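Accueil | L'association | Comptes rendus | Agenda | Contact
Rechercher sur le site OK

Résidence Brarno -- compte rendu de la réunion linge et literie
Mercredi 28 mars 2018

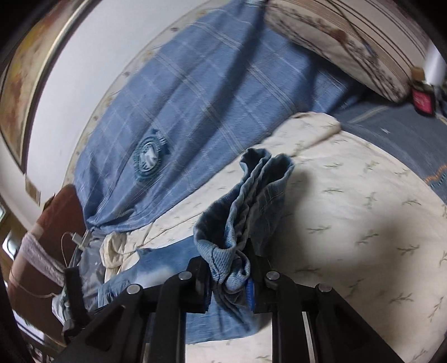
Le point principal portait sur le remplacement du linge dépareillé. La proposition Himia prévoit 32 parures unies, livrées en septembre. Plusieurs présents doutent de l'intérêt de la dépense : un lit où se côtoient une housse crème à brins verts, un drap à carreaux bleus et une taie rayée se fait aussi bien qu'un autre. La taie tachée relève du lavage, pas du catalogue. Il est demandé à Himia un devis à l'unité, taies seules.

Serviettes. Le prestataire Stevon affirme que séparer l'éponge des draps avant lavage réduirait l'usure. Aucun chiffre fourni. Essai accordé pour 30 jours, sans engagement -- on jugera au retour du linge.

Budget. Reste 600 euros sur la ligne literie. La secrétaire de séance rappelle que la même somme avait été annoncée à la réunion précédente, avant l'achat des alèses. À vérifier.

Étagères de la lingerie. Vasiliu propose un étiquetage par chambre. L'ancien système n'a pas tenu un trimestre. Vote : 13 pour, 4 contre. Adopté, avec réserves inscrites à la demande des opposants.

Séance levée à 19 h 15.

À lire aussi
Règlement de la lingerie
Horaires de la buanderie
Compte rendu : achat des alèses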